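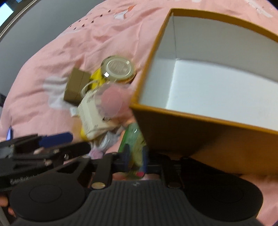
Rostislav Zeman had expected the armory at Limgate to feel crowded, and he says the first night was mostly quiet. People slept, wrote home or waited for the next truck.

His company was called up in July, when the river rose behind Midiswood and the county asked the state for help. The order covered 17 days. In the end they stayed six days longer, filling sandbags along the Bralline road and carrying groceries to houses the buses could no longer reach.

Guard duty of this kind gets little attention outside the towns that need it. Most of the soldiers hold civilian jobs, and a call-up can come with two hours to pack. Employers have to keep the job open. They do not have to like it, Zeman says, and one of his did not.

The work itself was plain. A shift ran from before sunrise to midafternoon, then a second crew took over the levee. By the second week the company had delivered 1,295 boxes of food and bottled water, most of them by hand – the trucks were too heavy for the bridge at Tuhiwai.

Zeman has signed on for another term. The levee is due to be raised next year, and he would like to see it finished.

December 1, 2020 | By the features desk

Filed under: Military & Community

Contact us | Back to top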